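Setting up the Gralton block-pushing kit on a benchtop arm

Reading time: 4 minutes

The Gralton kit is a set of shape blocks, a round-tipped pusher tool and a small software package called Belus that scores how well an arm sorts the blocks. We bought ours through the Covbridge web store in February. These notes cover getting it from the box to a first run, with a few remarks on what we would change.

What you need

A table with a regular hole pattern, an arm that can hold a tool pointing straight down, a flat board for the blocks to slide on, and a computer that can run Belus. The kit does not include the arm or the board. Any board will do if it is flat and smooth. Check it with a straightedge before you buy it.

Step 1. Fix the board

Put the board where the arm can reach all four corners without stretching out fully. Square it to the hole pattern, then stop it from sliding. Gralton suggests double-sided tape. Tape holds well enough, but it leaves residue if you move the board often.

Step 2. Mount the pusher

Attach the pusher to the arm's tool plate with the screws in the small bag. Tighten them a little at a time, going back and forth across the plate. Run your hand down the shaft and try to wiggle it. Any play here shows up later as blocks that drift to one side during a long push.

Step 3. Set the tip height

Jog the tip down over the middle of the board until a sheet of paper just slides under it, then go up 10 mm and save that as the travel height. For the pushing height, go back down to the paper and raise it by the thickness of one more sheet. Repeat the check at each corner. If one corner is tight, shim the board and start again – the software cannot correct for a tilted surface.

Step 4. Teach the corners

In Belus, open the Workspace page and touch the tip to each corner in the order shown. Leave a margin of 33 mm inside the edge. The default is smaller, and with it we pushed several blocks onto the table on the first day.

Step 5. Place the blocks and run

Spread the blocks out by hand, press Start and stand clear. The first task, Group by Color, asks for blocks of the same color to end up together. Keep one hand near the stop button until you have watched a few full pushes. 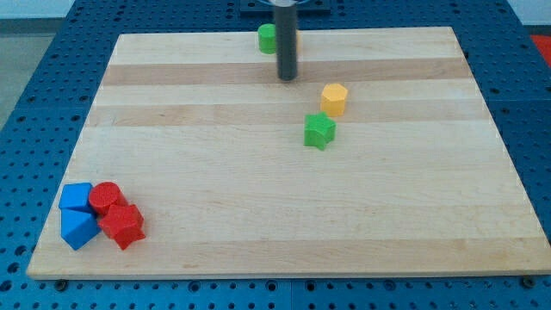 The arm at the far side of the board, with the blue and red blocks grouped near the front left corner.

Tight clusters are the hard part. To split one, use the Separate command with short pushes, and aim at the outside of the group. A long push through the middle moves everything at once.

Cleaning and wear

Wipe the board with a dry cloth at the end of the day. Gralton says to inspect the tip every 1,000 pushes, and Belus keeps the count for you under Tool. Spare tips are sold singly. The Ríos adapter plate, for arms with a different bolt circle, is a separate order and took longer to arrive than the kit did.

Contact | Copyright Covbridge Bench Notes | Back to top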